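Prendus Field Dressing Reproduction, 1918 Pattern

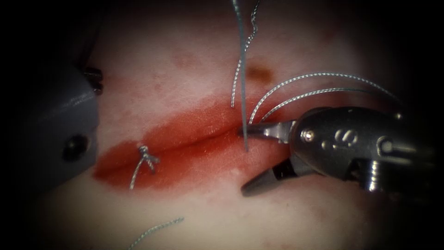 Red-stained incision on a pale synthetic tissue pad.

I started making these for my own World War I impression and people kept asking, so now there's a small batch! Each one is a cotton pad and bandage sewn into a tan cloth packet, and I print the instructions on the front by hand - expect a wobbly letter or two.

It fits the inside pocket of most reproduction tunics. Please don't use it on a real injury, it isn't sterile.

Packet weighs 50 grams. Sold singly or in a set of 3. I've sewn over 400 so far, and the next batch ships in January. Want a plain front for your unit's own stamp? Add a note at checkout.

- Peninah Temba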